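**Jostel releases Rey 2, planning software for grippers that handle soft and shiny things**

GUKPORT, June - Jostel is very happy to announce the release of Rey 2, the new version of its planning and perception software for two-sided grippers.

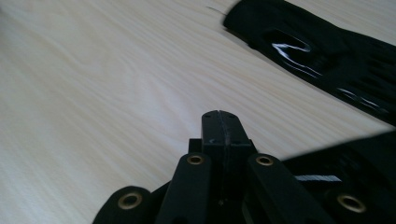 *A gripper near a glossy black item on a pale wooden tabletop. Photo: Jostel*

Anyone who has tried to get a machine to pick up a crumpled bag will know the trouble. The material folds, the light bounces off it, and the software starts seeing edges where there are only reflections. Dark, shiny items have been at the top of our customers' wish lists ever since the first Rey came out, and we have spent a good long while (longer than we planned, we'll admit!) getting them right.

Rey 2 looks at a short run of camera views before it settles on a grasp. Highlights tend to slide across a surface as the viewpoint changes, while real folds and edges stay put, and the new perception module uses that difference to sort one from the other. It also copes much better with motion blur. In the old version a blurred view was simply thrown away; now it is kept, given less weight, and used for whatever it can still tell the planner.

The planner itself has been rewritten from the ground up. It suggests several approaches, ranks them, and shows the ranking in plain words, so that the person at the desk can see why one was picked over another. If the planner isn't sure, it says so and asks for another look.

Our workshop in Gukport tested the release on nearly 2,000 recorded grasps, covering 129 different household and packing items. Gloves, pouches, thin sleeves and foil wrappers made up a generous share of them, and our early users were kind enough to send in plenty of awkward ones of their own.

Along with Rey 2 comes Ronia, a small companion tool for going back over recordings. Ronia lets you step through a grasp view by view, mark the spot where the plan went wrong, and send that moment straight back to Rey as a test case. It began as something we used among ourselves, and we grew so fond of it that it seemed a shame to keep it in-house.

Rey 2 is free of charge for current Rey customers, and old project files open without any changes. Ronia is included with every license. Schools and small workshops can apply for one of 100 free one-year licenses through the Jostel website, where the full release notes and a getting-started guide are also posted.

**About Jostel**

Jostel makes control and planning software for robotic grippers. The company is based in Gukport.

**Press contact:** Jostel press office, Gukport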